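Side button on my phone feels sunk in, normal?

Gromuvov
Picked up a used phone for 118 bucks and the button on the edge sits lower than the metal around it. I have to dig for it with my nail (annoying!). Is it busted, or do they come like that?
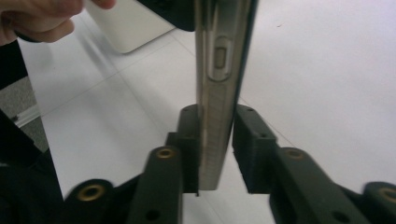
2 replies

Prundel_fan
Mine sits in a little oval dip too, and it clicks fine. If yours clicks, leave it alone. Pocket lint gets packed in there, so try a dry toothbrush first.

gallegos400
just get a case with a raised button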